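Speaker notes -- "The Letters They Left Out"
Gusville Reading Society, winter talks. Forty minutes plus questions.

Put the watch on the lectern. Last time I ran over and lost the question period.

Opening. Good evening. Thanks to Shaimaa Chraibi for asking me and for reading the first draft, which was worse.

I was asked to talk about missionary biography, and I said yes before I'd worked out that I had mostly complaints. I've read these books since I was fourteen. My grandmother's shelf had eleven of them, and I believed every word until I was in my thirties and started looking at footnotes. So take what follows as the grumbling of a disappointed fan.

Say this early: I am a believer. I'm in church most weeks. My quarrel is with a way of writing books.

Start with the case. Josiah Melliten, the missionary printer, founder of the Melliten Press. Some of you will have had him in Sunday school. Went out at twenty-six, set up a press in a shed, printed hymnals and tracts for thirty years, buried two wives, came home blind. There are four full biographies. The first came out two years after he died and the other three are, I'm sorry to say, mostly the first one again with the commas moved.

Hold up the 1911 one if I remember to bring it.

The shipwreck story. Everybody who knows one thing about Melliten knows this. His ship goes down, the crates of type are lost, he kneels on the beach and prays, and in the morning the crates have washed up. Read it aloud, page 40, stop at "not a letter was missing."

Pause there. Type is lead. A crate of type does not float. I asked Hanyu Pan, who ran a letterpress shop for years, what a full case weighs, and she laughed at me. It's possible the crates were dragged in by men with ropes. It's possible they never went into the water. What isn't likely is the version in all four books.

Where does the story come from? The first biographer gives no source. The second cites the first. The third cites the second and adds the weather. The fourth, to be fair to her, says "it is told that," and then tells it for six pages.

[If there's a laugh, wait for it.]

The letters. Melliten was a letter writer, and this is where I want to spend the time. The family gave his papers to the Younis collection, and the finding list puts the letters at 1,297. I have not read them all. Mahmoud Ait Ali, who is working on the wives, has read more than I have and was generous with his notes. The published "Life and Letters" prints 155 of them. The subtitle is "Complete in One Volume."

You can make a case for selection. A lot of any person's mail is dull. Paper orders, ink orders, where is the money you promised. But look at what else got cut. There are letters to his brother where he says the work is a failure and he wants to come home. There are letters about a quarrel with the other two men at the station that went on for nine years. There's a letter to the mission board on the subject of wages for the local compositors, and it does not make him look good. He thought they should be paid less than they asked, and when they stopped work he called it ingratitude.

None of that is in the "Life and Letters." In its place we get three pages on his kindness to a mule.

Slow down for this next part. It's the one that matters to me.
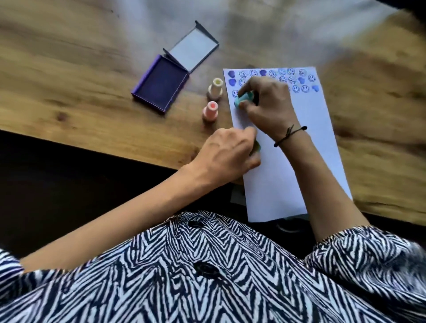

The compositors had names. We know some of them because Melliten kept a wage book, and the wage book survived by accident in a box marked "sundries." These were men who set type in a language Melliten spoke badly by his own account. He says so to his brother. "I am forever at their mercy for the verbs." So who made the hymnal? The title page says Melliten. The biographies say Melliten, by lamplight, with a fever. The wage book says four men worked on it for seven months, and that he was away up the coast for two of those.

I don't want to swing too far the other way. There's a fashion now for the take-down biography, where the old saint turns out to be a crook on every page, and I find those books as lazy as the others. Same method, different hat. The author makes up his mind in chapter one and goes shopping in the archive for what fits. The Rostusach lectures went in this direction. I went through them twice, trying to be fair. The lecturer has Melliten as a plain agent of trade, a man with a Bible in one hand and a price list in the other. His proof is a set of shipping receipts. I looked at the receipts. They're for soap.

Maybe it was a great deal of soap. I still want more than that before I call a man a fraud.

Skip the next bit if it's past the half hour.

Conversion numbers. The first biography says that 652 people were baptized in the station's first ten years. Melliten's own report to the board, for the same ten years, says 415. I'd like somebody to tell me where the other people came from. I wrote to the publisher of the reprint and got a nice card saying that the figure was traditional. I don't know what a traditional figure is. My own guess is that the biographer added in a neighboring station, or added a guess of his own, and I can't prove either.

Does it matter? Ilham Shehata put this to me when I gave a shorter version of the talk last January, and she put it hard. Her point was that people have been helped by these books. Her own mother read the Melliten life through a bad illness and it got her through the nights. What was I offering in its place?

I didn't have a good answer then. I have half of one now.

The half. When I was in a bad stretch myself, the beach story was no use to me at all. I'd prayed, and my crates were still at the bottom. What did help was one of the letters that got left out, number 88 in the finding list. He's fifty-one. The second wife has been dead for a month. Read from the handout, second paragraph:

"I said the evening prayers as usual, and I will tell you, brother, that I said them to the wall. I shall say them again tomorrow. I do not know what else a man does with an evening."

Don't comment on it. Count to five, turn the page.

So why was it cut? I can only guess. The editor was his nephew, he was writing to raise money for the press, and the board had to approve the text. Ilham Ait Brahim has written a good short piece on what boards did to manuscripts in those years, and copies are on the back table. She's kinder to the nephew than I am. She thinks that he was protecting his aunt's memory. I think he was protecting a subscription list. We've agreed to go on disagreeing.

What to look for in the next one you read. I get asked this, so have it ready.

Look at who is quoted. If the subject talks for 300 pages and none of the people he went to live among says a single thing, put a question mark on the flyleaf.

Look at the deathbed. If the last words come in full sentences with a verse reference, find out who was in the room. In Melliten's case it was a nurse, and the nurse left no account. The last words turn up in print nine years later.

Look at the wives. Mahmoud should be giving this part, and next year I hope he will. The first Mrs. Melliten gets two paragraphs in the 1911 book, one for the wedding and one for the funeral. She ran a school in between.

Look for a bad year. Everybody has one. A life of thirty years' work with no bad year in it has been cleaned by someone.

And check the index for money. I mean this. Half of these books have no entry for it.

Closing. Don't do the big finish, it never comes off. Just say that a new edition of the letters is supposed to be on the way, that it has been supposed to be on the way for as long as I've been reading about him, and that I'll believe it when it's on my desk. The editors say that they'll print everything. We'll see if the wage letter is there. It's the first thing I'll turn to.

Questions. Likely ones:

Was he a good man? Say I don't know. Say I like him more than I did before I read the letters, and trust the books less.

Did the shipwreck happen? A ship was lost that season -- the port list has it. Whether he was aboard is another matter. His name isn't on the passenger list I saw, but the list has a torn corner.

Should we take the old lives out of the church library? No. Leave them. Put the handout inside the cover.

Which one should I start with? The fourth. Skip chapter two.

Remember to give back the lectern key.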